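Trikdale Home & Garden Forum > Heating, Plumbing, Water > Tankless or replace the old tank?

millpond_kaz
Our tank water heater is leaking from the bottom seam and the plumber says it's done. It's a gas unit in the basement, came with the house. Three people in the house, two bathrooms, one of them with a tub that gets used most nights.

I have one quote from Weerakoon Plumbing for a tankless gas unit, $3,644 installed, including the new vent through the side wall. They didn't quote a like-for-like tank because I didn't ask for one. Is tankless worth it or should I get the tank price first?
Nighat Kazmi, Lirthorpe side of the river

dunlin7
Get the tank price first. You can't compare one number to nothing.

Also ask if the quote covers the gas line. Tankless burners draw a lot more gas than a tank does, and a lot of older houses have half-inch pipe running to the heater. If that has to be upsized back to the meter it won't be cheap.

oldvalve
Tankless, no question. We switched and I'd never go back. The kids can all shower one after the other and the last one still gets hot water. It hangs on the wall and I got a shelf's worth of basement floor back.

pitch_and_putty
"No question" is a bit strong. We have one and it's fine, but there are things I didn't like finding out later. It takes longer to get hot water to the far bathroom than the tank did. If you only crack the faucet open, the burner doesn't fire at all. And when the power goes out, so does the hot water. Our old tank had a standing pilot and kept working through every outage.

oldvalve
How often does the power go out where you are? We've had it happen twice.

pitch_and_putty
Every ice storm. We're at the end of the line past Genumby.

Imtiaz Kodikara
I did plumbing and heating for a living until my knees quit, so here is the short version.

Water hardness matters more than anything said so far. If you're on Trikdale town water you have hard water, and a tankless unit needs to be flushed with descaler every year. It's an hour's work with a small pump and two hoses, but it has to be done. Make sure the installer puts in isolation valves with service ports. Check that the quote says so in writing.

Second, incoming water is cold here in January. The flow rate on the box assumes a small temperature rise. Look at the chart in the manual for a 70 degree rise and size it from that. A unit that runs three showers in Florida may run one and a half here.

For three people I would put in another tank and spend the difference on something else.

oldvalve
I'll disagree with the last line. A tank lasts ten or twelve years if you're lucky, and the tankless should go twenty. You have to count the second tank.

Imtiaz Kodikara
Should, if it gets flushed. I've pulled out plenty that were dead at eight — all of them full of scale.

millpond_kaz
Thanks, all. I went down and looked. The gas pipe is half-inch the whole way. I called Weerakoon back and the gas line was not in the quote. It adds $663, so now it's over 4,000. Isolation valves were included. They're sending a tank price too.

dunlin7
Glad you asked. Get a second company out while you're at it, and find out if the town permit is in the price. Shut the water off to the old one in the meantime if that seam gets any worse.

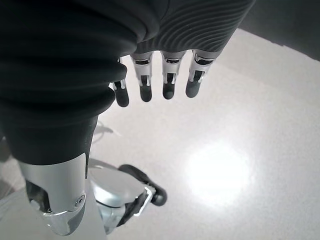
millpond_kaz
Permit is included, I checked. The tank price came in just now and it's a lot less, and it can go on the existing vent. I think we're going with the tank. It would be installed early next week.

oldvalve
Fair enough. Get the 50 gallon if the tub is used every night.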